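Lumport, un hiver derrière la vitre
Où l'on compare deux caméras, un bras et beaucoup de ciel gris
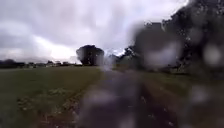 Le chemin de terre vers le grand arbre rond, vu à travers les gouttes.

Quand Latifa Kamel m'a proposé de venir passer la journée avec elle à Lumport, elle m'a prévenue : il faudrait des bottes, un thermos et une certaine tendresse pour la boue. J'avais les bottes. Pour le reste, on apprend vite, surtout quand il faut suivre pendant des heures un petit robot à chenilles qui avance au pas d'un promeneur et s'arrête pour un oui ou pour un non !

L'engin s'appelle Uris. Il est destiné à surveiller les haies et les clôtures, à repérer une branche tombée, à la saisir si elle n'est pas trop lourde et à la poser plus loin. L'équipe doit choisir sa caméra de navigation avant février, et deux modèles restent en lice : la Beltum, compacte, protégée par un simple verre plat, et la Hajji, plus encombrante, avec une visière et un petit balai qui passe sur l'optique à la demande. La première coûte 299 euros. La seconde, avec son boîtier et son contrôleur, monte à 2919 euros, et l'on comprend que la discussion soit animée à l'heure du café.

Par temps sec, m'explique Latifa, on peine à les départager. C'est sous la pluie que les choses se compliquent. Une grosse goutte au mauvais endroit, et voilà la lisière de droite fondue en une tache grise, le bord du chemin perdu, alors que le champ et les bâtiments au loin, à gauche, restent à peu près lisibles. Un promeneur s'en accommoderait (on devine bien où va le chemin), mais le logiciel, lui, cherche un bord net et s'inquiète de ne pas le trouver.

Graziella Caruso, qui s'occupe du bras et de la pince, regarde tout cela avec un peu de distance. Son souci à elle, ce sont les doigts. Elle en a essayé de souples, en silicone, très doux avec les rameaux mais qui glissent sur l'écorce mouillée, puis de plus rigides, striés, qui tiennent mieux et abîment davantage. « Sur 236 prises à l'atelier, les striés ont lâché neuf fois, me dit-elle. Dehors, je ne promets rien. » Elle rit, resserre une vis, recommence.

Il reste la question du poids. La visière de la Hajji gêne le bras lorsqu'il se replie, et il faudrait déplacer le support de quelques centimètres vers l'arrière, ce qui oblige à refaire le câblage. Latifa penche malgré tout pour elle. Graziella préférerait garder la Beltum et lui ajouter une petite soufflerie, qu'elle a déjà dessinée au dos d'une enveloppe. Les deux solutions seront montées tour à tour sur Uris, avec le même parcours et les mêmes doigts striés, et j'ai promis de revenir avec mes bottes.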